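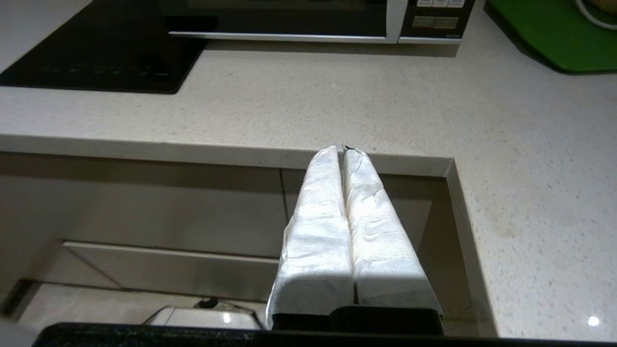
2024-09-19

Notebook, subtitle room, Filtley series

Continued with episode 5 today. The first pass of spotting is finished, so every line of dialogue has its in and out time, but the text itself is still rough in the second half. The new cut from the production arrived before lunch and it is again different from the one we had. The difference is small, two scenes changed places and the opening titles are shorter, but all the times after the titles had to be moved. I shifted the whole file and then checked by ear at the start, in the middle and at the end. At the end it was late by a few frames, so there is one more small cut somewhere in the market scene. Not found yet.

Please, whoever opens this file next: work only in the copy with "newcut" in the name. The old one I moved to the archive folder and it should stay there.

Count at the end of the day: nearly 1000 subtitles in the file, which is too many for an episode of this length. The detective and her brother speak at the same time through the whole kitchen quarrel, and I had given each of them a separate subtitle. I joined the ones where the meaning allows it. In the dinner scene I did the same but I am not happy. When two speakers are in one subtitle with dashes, the viewer reads the answer before the actor has said it, and the joke about the uncle's boat is lost. I put this one back as two subtitles, very short, and the reading speed is over our limit there. I prefer this to a dead joke. If the checking program marks it red, leave it, I wrote a comment.

Names. In the script for episode 2 the town is Sterkach, and in the new script for episode 5 it is written with a double k. On the road sign in the picture it is Sterkach, so I keep this everywhere. The restaurant is Gilani, without "the" and without "Restaurant", also when the brother says it in full. I changed the glossary in both places.

Subtitle 229 took me the most time today. The mother says a proverb about a goat and a neighbour's fence, and later in the episode the detective repeats only half of it, when she understands who moved the car. So the first half must be able to stand alone. Versions I tried:

"A goat knows the fence, but not the neighbour." Correct, but nobody would say it in English.

"The goat doesn't ask whose fence it is." I like this. The half would be "The goat doesn't ask", and it works with the face of the actress in the second scene.

"Good fences" and so on. No, it is too known and it brings a different meaning.

I took the second one for now. I would be glad if a native speaker reads both scenes, not only the line.

Songs: we still have no answer if the song in the end titles is to be translated. In the first season it was not. I made a translation anyway, in italics, and it sits in a separate file so it can be thrown away easily.

Technical: the player on the left workstation again shows the italics as straight letters. It is only the player – the exported file is good, I opened it on the other machine. Restarting does not help. Also the headphones there have a bad contact in the right ear, move the cable a little.

Rudanik sent back their notes for episode 2. Mostly commas. They want "Mum" instead of "Mother" for the younger brother and I agree, he is softer than the others. They also ask to take out the subtitle for the radio in the background, but the radio gives the weather, and the storm is important in the next episode. I answered that we keep it and gave the reason. If they insist, we can shorten it to "Storms expected from the north."

The broadcast is in November, so there is time for one full viewing of each episode with the sound off. I want to do this with somebody who has not seen the series.

To do next:
Find the small cut in the market scene
Second half of episode 5, text
Hospital scene: check if the nurse is formal or familiar with the detective, she changes in the middle
Send the glossary again to Rudanik, they have the old one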